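Scanning the December negatives

The last of the December film is scanned. There were 16 rolls, nearly all of them medium format, shot while walking the old canal locks at Kosby. Lock chambers are awkward to photograph. The walls are dark and close together, the sky above them is bright, and a meter reading taken from the towpath will usually lose one or the other.

I settled on metering the stonework and closing down 2 stops. The upper gates came out well this way. The lower basin is thin in the shadows, and I should have given it another stop. Sirkka Keskinen walked the same stretch with a longer lens and got cleaner masonry detail than I did, mostly by standing farther back on the far bank.

Scanning took longer than the walking. The holder lets 120 film bow in the middle, so I now leave the strips under a heavy book overnight. Files are saved as 16-bit TIFF, with sharpening turned off in the scanner software. 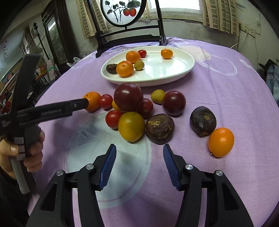

Color was the other problem. The default profile pushed the limestone toward green, and correcting it by eye gave a different result on every roll. I ended up balancing one frame per roll on the lock keeper's white railing and copying that setting to the rest – not exact, but consistent. Prints of the upper gates are next, on matte paper.

Recent posts
Dierckx bridge, north side
Water towers at Altulis
A cheap tripod, 700 miles later
Stemow station before the repairs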